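Lakari Bed Throw and Cover Set
Section 4: Fitting, folding and storing the fabric
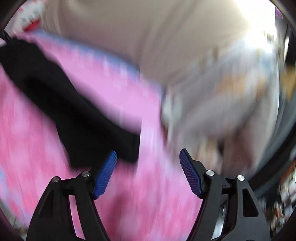 Fig. 4.1 Pink fabric.

Read this section before you use the cover for the first time. It applies to the throw and to the loose cover in all colours. For the matching cushion pads, see Section 6.

4.1 Before you start

Take the fabric out of its bag and remove the card band and the plastic clip. Do not cut the band with a blade. It tears by hand along the perforated line.

Check the sewn label in the corner. It should read 3224. If the number is different, you have the cover for another bed size and it should go back to the shop unwashed, with the card band.

Clear the bed completely. Pillows and bedding can be put back at step 8.

Note: New fabric has fold lines from the packing. Most of these drop out within a day or two. Pressing is covered in 4.5.

4.2 Fitting the loose cover

1. Lay the folded cover across the middle of the bed with the label facing down and towards the foot.

2. Unfold the long side first, towards the headboard.

3. Unfold the remaining long side towards the foot of the bed. The label corner should now be at the bottom left as you stand facing the headboard.

4. Open out the short sides. Let them hang. Do not tuck anything in yet.

5. Find the centre stitch at the top hem and line it up with the middle of the headboard. Do the same at the foot.

6. Smooth the fabric from the centre outwards with flat hands. Pulling on the hem to remove creases will stretch the edge, and a stretched edge will not hang level again.

7. Tie the corner tapes under the mattress, top corners first. Use a bow. Knots are hard to undo after a few weeks.

8. Put back the bedding and pillows.

Caution: Keep the hem and the tapes clear of radiators, bedside lamps and heaters.

If the cover hangs lower on one side, undo all four tapes and repeat from step 5. Retying one corner only will twist it.

4.3 Laying the throw

The throw has no tapes and can be used either way up. The side with the raised hem wears better and is the one to use if you have pets.

1. Fold the throw in half lengthways.

2. Lay it across the lower third of the bed with the fold towards the pillows.

3. Even up the two hanging ends.

On a sofa, open the throw out fully and push the back edge down behind the seat cushions to a hand's depth. Throws used on leather may slip. The Narkico grip mat (sold separately) can be laid underneath.

4.4 Folding for storage

Fold the fabric on a bed or a clean table. The cover is too large to fold neatly in the air by one person, and the corners tend to drag on the floor.

1. Spread the fabric out flat with the label facing up.

2. Brush off hair and crumbs with a dry clothes brush.

3. Bring the left edge over to meet the right edge. Match the corners before you smooth the middle.

4. Fold in half again in the same direction.

5. Starting at the foot end, fold upwards in thirds.

6. Press out the air with your forearms and slide the bundle into the storage bag, folded edge first.

7. Close the zip to the last few centimetres and leave that gap open.

The folded cover should measure no more than 49 cm across. If it is wider than this it will not go into the bag without forcing the zip. Open it out and repeat from step 3.

Caution: Do not store the fabric damp. Marks from mildew are not covered by the guarantee and do not wash out.

Note: If the fabric will be stored for more than a season, take it out in December or whenever convenient and refold it along different lines. Permanent creases form where the same fold is left under weight.

4.5 Washing and pressing

Wash the pink and red shades separately for the first three washes. Some colour in the water is normal. After that they may go in with similar colours.

Turn the cover inside out and tie the tapes loosely to each other so they do not wrap around the drum. Use a mild liquid detergent. Powder can leave pale streaks in the deeper shades.

Do not use bleach, or stain removers containing bleach. For small spills, blot with a white cloth and cold water. Rubbing will roughen the surface.

Line dry out of direct sun. Iron on the reverse while slightly damp, with the iron on its middle setting. Do not iron the tapes.

4.6 Spare parts

Tapes, bag: order from Zerex quoting the label number
Replacement tape, set of four: part 79
Storage bag with zip: part 200
Grip mat: see the Narkico leaflet

Chiang storage boxes in the large size will take one folded cover or two folded throws. The lid should close without pressing down.

Section revised 30 Jan 2023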